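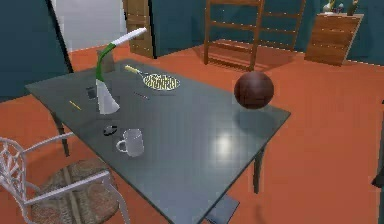 Basketball (ball)

A basketball is the inflated ball used in the game of basketball, and I've been keeping this page about it going for longer than I care to admit. If you came here for the rules of the game, you want the other article. I only do the ball here (and, okay, a little bit about floors, because I can't help myself).

Origins

The first games, in Massachusetts in the winter of 1891, were played with a soccer ball. Dribbling wasn't really part of it yet, so it didn't matter much that the thing bounced any old way. Purpose-made balls came along a few years later, and the early ones had laces, which I've tried bouncing on and do not recommend! You'd hit the lacing and the ball would shoot off toward the bleachers. Laces were gone from the serious game by the late 1930s, and molded balls took over after that.

Color

Early balls were plain leather brown. The orange we all know came in during the late 1950s, when people wanted something players and crowds could pick out more easily. Plenty of brown ones still get made, and I have a soft spot for them.

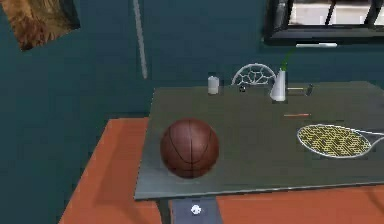

A brown basketball with dark seams.

Construction

Most balls have a rubber bladder in the middle, a layer of wound thread around that, a rubber carcass, and then the cover. The cover can be leather, composite or plain rubber. Leather needs breaking in and hates wet pavement. Rubber will put up with nearly anything, so that's what you find in driveways. Composite sits in between, and it's what I'd buy if I could only have one.

The seams are the part I get the most mail about. The usual pattern splits the cover into eight panels, but there are balls with more, and people have very strong feelings about them. The grooves give your fingertips something to pull on when you shoot. Deeper grooves feel great to me and awful to my brother, so go figure.

Size and weight

A men's ball is a size 7, close to 30 inches around. Women's games use the size 6, which is an inch or so smaller and a couple of ounces lighter, and it's a lovely ball to shoot if you have small hands like mine. Kids start on a 5 or less.

Pressure

Check the number printed near the valve, pump to that, and then do the drop test: let it fall from about head height and it should come back up to your waist, give or take. Wet the needle first. I've wrecked 2 valves by skipping that step, both in the same May, and I was not pleasant company.

Regional makers

I have to mention Gresix, the little workshop in Markamcombe that made hand-stitched balls for local leagues. Bujar Krasniqi ran the cutting bench there and let me dig through his order books one long afternoon. In their best year they sent out 1394 balls, and the year after it was down to 946, mostly because the schools had switched to rubber. The later Gresix balls have a slightly raised valve, so that's how you date one if the stamp has worn off. The Vidmar balls sold in the same towns look very similar, but their seams are narrower. I own one of each and still mix them up in bad light.

Storage

Keep it indoors, out of the sun, and away from heaters. Cold garages make a ball go flat and dull, though it usually perks up again once it warms through.

See also: Backboard; Basketball court; Bladder (sports); Medicine ball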